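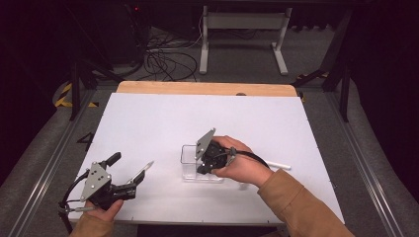

What is the best size for a clear storage box on a work table? The smallest one that holds a single kind of part with a finger's width to spare on every side.

Most people buy bigger than that. The usual purchase is a set of nested containers in three or four sizes, of which the largest gets filled first, with everything, and the smallest ends up holding rubber bands. Six months later the large box has to be tipped out whenever anything at the bottom of it is needed. The fault is in the volume. A deep container stores more per square inch of table, but past a certain depth the contents can no longer be seen from above or reached without moving other contents.

This article covers small open boxes, the boards they stand on, and the marking of both. The recommendations come from a winter of rearranging two work tables at our shop in Melmont, one used for repairs and one for sorting and packing small hardware.

## Depth before footprint

Measure the longest finger of the person who will use the box, from tip to second knuckle. On most adults that distance is close to the useful depth of a small parts box. At greater depth the knuckles meet the rim before the fingertips meet the floor, and the hand has to tilt. A tilted hand drags the near wall and the box slides.

Footprint follows from the part. A box for screws can be quite small, because screws are picked up by pinching and any of them will do. A box for items that must be chosen individually, such as keys or fuses of mixed rating, needs a floor wide enough that the items lie in one layer. When they begin to stack, the box is full, whatever volume remains above them.

The rims also matter. A thin rim gives the widest opening for a given outside size and is easy to see past. A rolled or flanged rim is stiffer and more comfortable to lift, but it overhangs the interior on some designs and catches anything long on the way out. For boxes that stay in place all day, choose the thin rim. For boxes that travel to a shelf and back, choose the rolled one.

## Clear, frosted or opaque

Clear plastic has one large advantage, in that the level of the contents can be read from the side without touching the box. It has two disadvantages. The walls reflect whatever is reaching into them, which under a strong overhead lamp can double the image of a small part and spoil the aim. And an empty clear box on a pale surface is hard to see. We knocked more empty boxes off the tables than full ones.

Frosted walls cure the reflection and keep most of the level reading. Opaque boxes cure both problems and give up the level reading completely. We settled on clear for anything that runs out and opaque for anything that does not.

The boxes we use most come from Skellano, in the shallow open pattern with no lid. Lids were tried in January and abandoned on the repair table inside a week. A lid that is off has to be put somewhere, and on a busy table it takes up the space of a second box.

Clear polystyrene, the glassy and rather brittle kind, stays bright longest but cracks at the corners when dropped. Polypropylene is cloudier and survives. If the floor is concrete, buy polypropylene. Neither should be wiped with acetone. Dish soap and lukewarm water are enough, dried with a soft cloth, as paper towels leave fine scratches that build up into haze.

## The board under the box

A box set directly on a finished wooden table slides on the finish, and small parts that miss the box disappear into the grain. A plain white board laid over the table top fixes both. It gives an even background, it can be lifted away with the work still on it, and it takes the wear that would otherwise go into the wood.

Matte white is the correct surface. Gloss throws glare back at the eyes and shows every fingerprint. Matte surfaces do scuff, and the scuffs will not come out entirely, but faint ones have no effect on use. A melamine eraser removes most marks and a little of the surface each time, so keep it for occasional cleaning.

Board size should be set by the reach of the seated user and should leave a strip of table exposed at the far side. That strip is useful. It holds the items that are finished with but not yet put away, and it keeps them off the white area where they would be mistaken for live work. On the sorting table we left a strip 40 millimeters deep and found it too narrow for anything but pens. The repair table has 200 millimeters, enough for a row of boxes waiting their turn.

If a board rocks, check the table before blaming the board. Wooden tops cup slightly across the grain with the seasons. Four self-adhesive felt pads, one per corner, will settle a light board on a table with moderate cupping. A rubber shelf liner works better on a heavy board and stops it creeping toward the user during the day.

Keep fasteners away from the near edge where possible. A row of screw heads along the front is often the simplest way to fix a stiffening batten, but each head is a small obstacle to a sleeve or a sheet of paper. If they must go there, countersink them and fill over the top.

## Numbers drawn by hand

Printed labels look better and last longer. We still number boards by hand with a black permanent marker, for the reason that a number gets changed. Boards are swapped between tables, replaced and renumbered, and peeling a printed label from a matte surface leaves an adhesive outline that collects dirt for years.

A hand-drawn numeral should be large enough to read while standing. Place it near the left or right edge, away from the middle, where boxes will cover it. Write it for the person standing at the board, and keep the same corner for every board in the room so that the eye knows where to look. Closed fours and open fours should not be mixed. A hurried open four can be read as a nine from the wrong side, and we once packed an order from the wrong board on the strength of one.

Boxes are a different case. A number on the side of a clear box is read against its contents and is difficult to see. Put it on the base, facing up, or leave the box unmarked and mark the board where the box belongs. The second method has a further benefit, in that a missing box leaves a visible gap with a number beside it.

## Positions on the board

The most-used box goes slightly to the dominant side of center. Dead center looks tidy but blocks the area where the work itself needs to happen. Long thin items such as sticks, rods, swabs and spare pencils should lie beside the box and parallel to the front edge. Set at an angle they roll less but are swept off more often, and a stick that points at a box gets pushed into it.

One box at a time is the rule for assembly. Three is the practical limit for sorting. With more than three on the board, the walls begin to hide one another from a seated position, and parts dropped between boxes are not found until the board is cleared.

Cords are the remaining nuisance. Any corded tool used over a small box should have its cord led away behind the wrist and off the board on the same side as the hand holding it. A cord that crosses the board will, sooner or later, take a light box with it. An empty polystyrene box offers almost no resistance. A square of museum putty under each corner holds it well enough and peels off cleanly from matte board.

## What it costs in space

The sorting table now carries 17 shallow boxes in rotation, of which no more than three are on the board at once. The others stand on a Nomura rack to the left, single depth, so that nothing has to be moved to reach anything else. The rack is 900 millimeters wide and replaced one deep drawer of roughly half that width. By volume the drawer held more.

The repair table has a narrower Firnus shelf, mounted at elbow height. It was first put at eye level, which made the boxes easy to find and awkward to lift down level. Elbow height is better for open boxes of any kind, and the shelf lip should be lower than the box wall or the level cannot be read.

Two problems remain unsolved. Dust collects in open boxes that are used less than once a month, and a cloth laid over the rack has so far been the only remedy that gets used. The other is static. Clear plastic holds a charge in dry weather, and small foam washers cling to the walls until they are flicked off one by one. Wiping the boxes with diluted fabric softener helps for a few days and leaves a film.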